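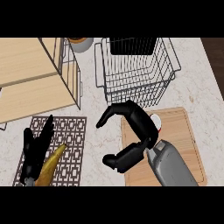 Kitchen tips from the Monday robot club

If your students are building a practice kitchen for the Bunnag simulator, start with the counter, and keep it small. We gave ours far too much room the first year, bless us, and the arms spent the whole class reaching.

Put soft things like fruit on the left and mugs on the right, so each hand has its own job. Turn the cutting board a little - a board set at a perfect 90 degrees teaches bad habits. Save the file before you touch the grip settings! We start at about 100 and go down from there, and we give every team 2 tries before anybody changes anything else.

Rovton Robot Club - questions to the club desk - Back to top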